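Wash Day Questions: Low-Porosity Natural Hair
Answers from the Zesley salon page 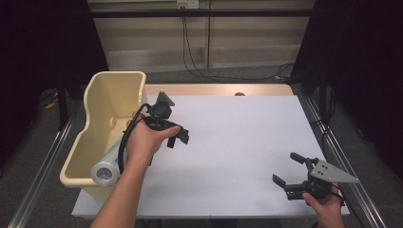 Raimonds Priedītis wrote to us in May that his conditioner only sits on top of his curls, and he asked if he should buy a stronger one.

Do I need a stronger conditioner?
Usually no. Low-porosity hair takes in water slowly, so first try a smaller amount on very wet hair. Leave it for 20 minutes under a plastic cap — the warmth of your head helps.

How often should I wash?
For most of our clients, every seven to ten days is good. If you use gel daily, wash a little sooner.

Can I use the Goketti butter as a leave-in?
You can, but only on the ends. It is heavy, and on fine hair it leaves a white film. The Flosby milk is lighter.

Is a protein treatment bad for me?
Not bad, but easy to overdo. If your hair feels stiff like straw, stop the protein and use only moisture for the next three washes.

Should I sleep with wet hair?
Better to let it dry first. If you have no time, make four loose twists and wear a satin bonnet.

Do you sell small sizes?
Yes, the Flosby milk comes in a 108 ml bottle. Goketti we have only in the big jar.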